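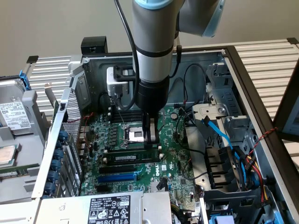
Robot Arm Takes On an Old Computer at Stirkum Open Day

Visitors packed into the Stirkum repair hall on Sunday to watch a robot arm work inside a desktop computer, and plenty of them stayed a lot longer than they had planned! The open day drew 541 people, a record for the hall, and by mid-afternoon the line for the demonstration bench stretched past the coat racks and out to the bicycle stands.

The demonstration was put on by Rurkov, the workshop's automation team, which has been looking at how robots might help with sorting and reusing computer parts. The tower lay on its side with the board facing up, so even the smaller kids could get a good look at the processor socket, the blue SATA cable and the big Dell logo. Memory modules were the crowd favorite. They're thin, they're light, and there isn't much room for two black fingers in among all those slots and wires (several parents admitted they struggle with the job themselves).

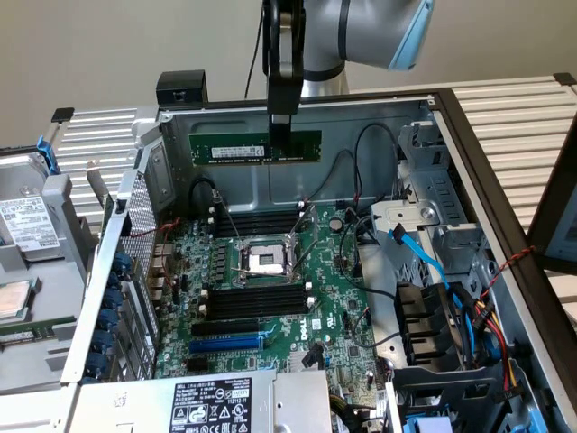
More Sessions in June

Demonstrations ran in groups, with 6 sessions through the day and time for questions after each one. People wanted to know everything: how hard the fingers squeeze, what happens to the old hard drives, whether the arm could fix a toaster. The team was happy to talk about all of it, toaster included.

Next door, the Mullik parts library had its shelves open for browsing, and 193 visitors signed up for a borrowing card. The library now lists 3116 used parts, from memory and processors to power supplies, and cardholders can take up to two home at a time.

The arm will be back in June at the Safavi branch, where there's a bigger room and a lot more seating. Entry is free, and sessions can be booked at the Stirkum front desk.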